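3. Course Setting and Data Collection

3.1 Student project

The work reported here was carried out in a one-semester project course at Prarnthorpe, open to third-year students in mechanical and electrical engineering. The course has been taught in its present form since July, when the earlier simulation assignment was dropped. Students are assigned to 6 teams, and each team is responsible for one household manipulation task from the first written task definition to the final evaluation of a trained policy. The course is graded on the written report and on the quality of the data, and the success rate of the policy does not enter the grade.

Two earlier versions of the course used teleoperation of a fixed arm. Students in those versions spent most of their lab hours waiting for the arm, and the resulting datasets were too small to support any comparison between teams. Hand-held grippers remove this limit. A demonstration can be recorded wherever the operator can stand, and several teams can record in the same room at the same time.

3.2 Equipment

Each team receives one pair of hand-held grippers, a head-mounted camera and a recording unit. The grippers follow the Plomau design, with modifications made in our workshop to the finger pads and the cable exit. Fiducial markers are fixed to cubes on the grippers, so that at least one face should be visible to the head camera in most arm positions. Each gripper also carries its own camera. Streams are aligned after recording by the Prinovon logging package, which writes a single file per demonstration.

Calibration is performed by the students at the start of every session. The operator holds both grippers in front of the head camera, closes and opens each one fully, and turns each wrist through its comfortable range. A session is accepted only if the pose error on the calibration sequence is below the limit given in the course handout. Teams that fail calibration twice must remount the marker cubes and repeat the procedure.

3.3 Protocol

The operator and the observer are different students and exchange roles after every 20 demonstrations. The observer starts and stops the recording, resets the object, and notes any deviation from the task definition on the session sheet. Objects may be placed anywhere within reach, including on the floor, as long as the starting position is recorded. Operators are instructed to keep both grippers in view of the head camera when possible and to avoid fast wrist motion near the point of contact.

The target for the course was 2,000 demonstrations. After review, 1,128 were kept. Review was done by the course assistant, Santino Henríquez, using a fixed checklist that covers marker visibility, timing gaps, and agreement between the recording and the task definition. Rejected demonstrations were returned to the teams with the failed checklist item marked, and each team was required to discuss the rejections in its report.

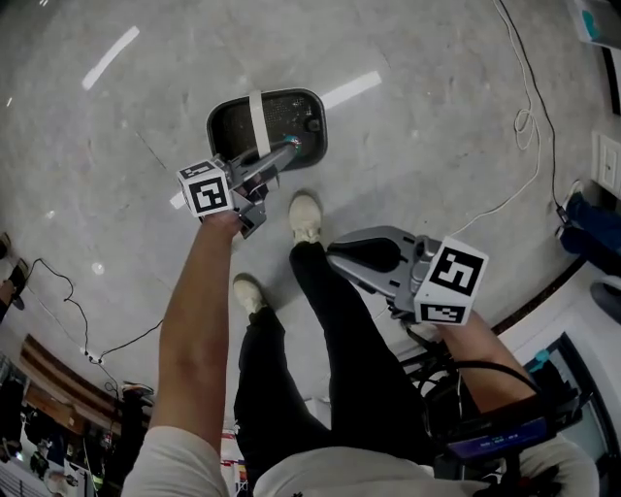
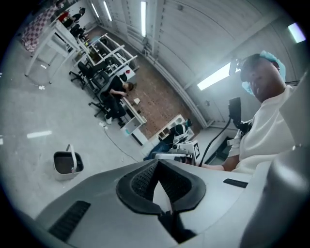 Figure 3. Data collection with the hand-held grippers, from the head camera (first) and from a gripper camera (second).

The main cause of rejection was loss of marker tracking during contact. It was most common in tasks performed at floor level, where the operator looks down at a steep angle and the two arms are often at different heights. In the head view of Figure 3, one gripper is extended toward an object on the floor while the other is held at waist height, and bright reflections of the overhead lights lie on the floor between and beyond the arms. Such reflections disturbed the automatic exposure in a number of recordings, and fixed exposure was adopted for the remaining sessions. The second most common cause was incomplete object reset, which the checklist detects only when the starting position was written on the session sheet. Team reports attributed these errors to late role changes. We have since added a reset confirmation to the recording software, and the observer must enter it before a new demonstration can begin.

3.4 Policy training

All teams trained the same network with the same settings, taken from the Carnegie baseline distributed with the course material. Only the data differed. Training was run overnight on the shared department server, and each team was allowed one repeat run after correcting its dataset.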